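Saturday at the Drarness open day

I nearly didn't go, because Drarness is two buses from me and it was chucking it down, but a friend had promised me there'd be cake and old fabric, and I'm easily led. Entry was free if you got there before 11, so naturally I was on the doorstep with ten minutes to spare, dripping on the mat.

The old Gadach building has been done up as a set of rooms where people try out ways of handling household textiles -- folding, sorting, airing, mending, storing, the lot. I'd pictured rows of machines. It's much more like wandering round a big, slightly muddled house where every room has a bed or a table with something spread out on it. We went round in groups of 7, and ours was led by Oluwatosin Yusuf, who talks very fast and clearly loves a good blanket.

We started in the Oyelaran store, which holds 384 donated pieces, mostly curtains and bedding, all tagged with where they came from. I could have stayed there all day! There was a candlewick bedspread exactly like my gran's and I got quite silly about it. Then it was along the corridor to the folding rooms, where I'd have been happy just looking at the prints. 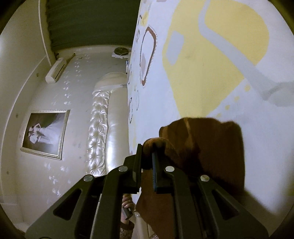 Brown cloth held over a patterned fabric, pale yellow and light grey shapes on bluish white.

I do love that yellow. It's the sort of print I'd buy for the spare room and then never find a lampshade to go with. The brown one has a finely ribbed look where it's folded over, and it goes from rust to nearly chocolate depending on how it bunches. Oluwatosin told us plain brown is the colour they get given most, which cheered me up about the state of my own airing cupboard.

After that came tea in the Drukalis room (lemon drizzle, very good, gone by noon) and a short talk about the roof fund. They've raised £2625 so far and need a fair bit more, so do put something in the tin if you go. I bought a bag of remnants as well -- no idea what for.

They're open again in July. Wear layers, the store is freezing, and the bus back only goes once an hour.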